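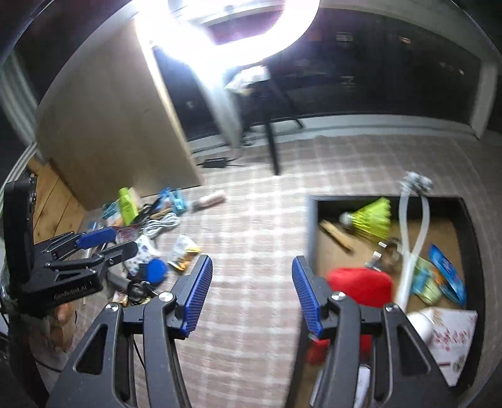 Sellness patterned rug, large size – my review after one winter

I bought this rug in March for the room where I work in the evenings. The floor is wooden planks and it was too loud and too cold for my feet. I live on the second floor and the neighbor below me is a light sleeper, so this was also a reason.

I paid 274 dollars in the Nereck store. On their website the same rug was 337, so please check both before you order. The store does not deliver for free, but the rug comes rolled and it fits in a normal car if you put one seat down.

First impression. The roll was tight and the corners wanted to go up. I put heavy books on them and waited. Three corners became flat after two days, the last one needed more than a week. The paper inside says that you can use a steam iron on the back side, but I did not try it.

There was a smell. It was not terrible, a little like a new car, and I slept in another room so it did not disturb me much. If you have only one room, open the window for the first days.

The pattern is the best part for me. I had a plain rug before, from Trastar, and every crumb and every piece of thread was visible on it. With a pattern I can vacuum once a week and the room still looks decent. My husband says it is too busy for a small room – he may be right, but he chose the curtains, so I chose the rug.

How it is with furniture. My table has thin legs and they make small marks in the pile. When I moved the table a little, the marks stayed for maybe one month. The big wooden cabinet I left on the planks, beside the rug, and I recommend to do the same with anything heavy. A door that opens low over the rug can also be a problem, so measure the gap first. I did not measure, and now the door to the hallway touches the edge every time.

Cables are easy on it. They do not slide away like on the bare floor, and I stumble less.

Slipping: yes, it slips. The back side is smooth and on planks it travels slowly toward the window. I bought an anti-slip net from Sjöberg and cut it with kitchen scissors. After this it stays. I think at this price the net should be included.

Cleaning. I spilled tea with milk once and cold water with a bit of dish soap was enough. In the first month it loses fibers and the vacuum container gets full quickly, later it is much better.

Would I buy it again? Yes, but in the smaller size, so that the door can open. Four stars from five. One star is missing for the back side and for that last corner.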